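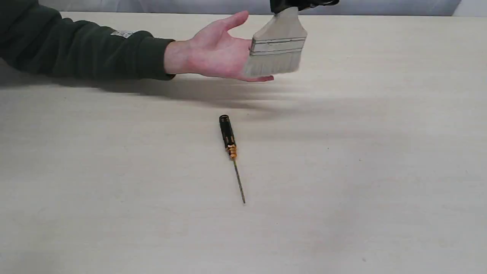
Skonari Flat Brush and Screwdriver, Bench Set 322
Supplied by Ginia Bench and Workshop
Stock status: in stock, ships from Barroso warehouse

Overview

Bench Set 322 combines one wide flat brush and one small screwdriver for light assembly, finishing and maintenance work at a table. The two tools are sold together under a single stock number and are also available separately. The set is intended for training rooms, repair counters and small shops where the same bench is used for fastening and for coating or dusting.

The set does not include a tray, roll or case. For storage see Skastotine tool rail, listed under Related items.

Brush

Type: flat, straight-edged
Handle: wood, flat profile, widening toward the ferrule, unpainted
Ferrule: metal band, two grooves
Bristle color: cream to off-white
Use: water-based paint, primer, paste, dry dusting
Not for use with: strong solvents, heated coatings, acid or alkaline strippers

The handle is flat on both faces so that the brush can be laid on a bench without rolling. It can be held at the paddle for long strokes or pinched close to the ferrule for cutting in. When handing the brush to another person, hold the upper end of the handle and let the bristles hang down. A loaded brush should be wiped against the rim of the container before it is passed.

New brushes may shed a few loose hairs. Flick the bristles across an open palm before first use and pull out any hairs that stand away from the block. Shedding that continues after the third wash is treated as a fault and is covered under Returns.
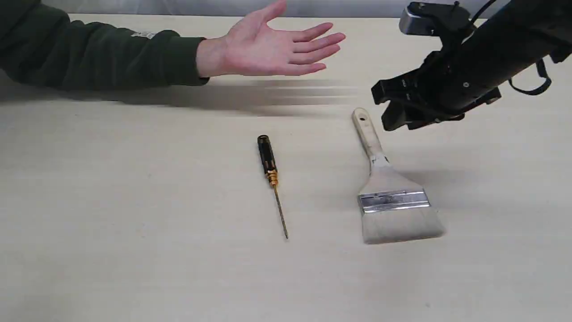

Flat brush and screwdriver laid out on the bench top.

Screwdriver

Type: small, fixed shaft
Use: terminal screws, cover plates, battery doors, light hardware
Not for use as: chisel, scraper, pry bar, punch

The shaft is not insulated. Do not use on live circuits. The screwdriver is suited to fasteners that can be turned with fingertip pressure. If a screw does not move, stop and change to a larger driver. Tips that have been twisted by overloading are not replaced under warranty.

Start the screw by hand where the hole allows it. Keep the shaft in line with the screw, apply pressure first and then turn. Work at an angle is the usual cause of damaged recesses in brass screws, and the 322 driver is narrow enough to slip out of a worn recess without much warning.

Recommended bench surface

Any flat, sealed top is suitable. A light color is preferred, as dropped screws and stray bristles are easier to find on it. Dark or heavily patterned tops are not recommended for fasteners shorter than 12 mm. Cover the surface before using paint. Primer that has cured on a laminate top cannot be removed without marking it.

Leave clear space between the brush and the screwdriver when both are out. Bristles pressed against a metal shaft overnight will take a set, and the bend is difficult to steam out.

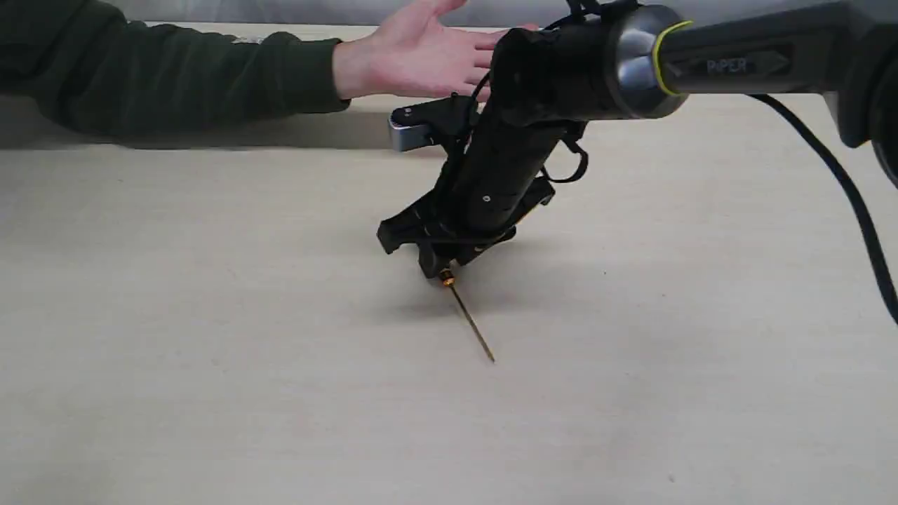
Keep the driver tip pointed down toward the work while moving it across the bench, and keep the free hand clear of the line of the shaft. Lay the tool down flat when changing parts. It should not be stood in a cup with the brush, where paint residue can collect on the tip and alter the fit in small recesses.

Care and cleaning

Brush, water-based products: rinse in cool water until the water runs clear, squeeze from the ferrule outward, reshape the edge with the fingers and dry flat. Do not stand on the bristles. Do not soak past the ferrule, or the handle will swell and loosen the band.

Brush, dusting: tap out and comb. Wash only if greasy. A brush that has been used for paint should not be returned to dusting duty.

Screwdriver: wipe with a dry cloth. A trace of light oil on the shaft is enough for storage in humid rooms. Do not regrind the tip.

Ordering

322 Bench set, one brush and one screwdriver
322-B Brush only
322-S Screwdriver only
322-C Carton of 12 bench sets

Cartons are not broken. Mixed cartons of 322-B and 322-S can be made up on request for orders placed before November, subject to stock. School and training accounts are priced by the carton. Contact Anisa Raju at the Barroso office for account pricing and Arif Tambunan for freight to addresses outside the standard delivery area.

Returns

Unused items may be returned within 90 days in original packing. A brush that has been wetted is considered used. Claims for shedding or a loose ferrule need one clear photo of the ferrule and the batch code from the packing slip. Claims are handled by Rohani Latuheru.

Related items

Skastotine tool rail 3000, wall or bench mounted, with flat slots for brush handles
Skonari brush comb, steel
Skonari bench cover, wipeable, sold by the roll

Revision notes

Handle finish changed from clear lacquer to bare wood at the request of training accounts, who reported that lacquered handles were slippery in gloves. The lacquered version is discontinued. Remaining lacquered stock is sold as 322-BL while it lasts and may not be combined with carton pricing.

Data checked by Saodah Nasution, product records.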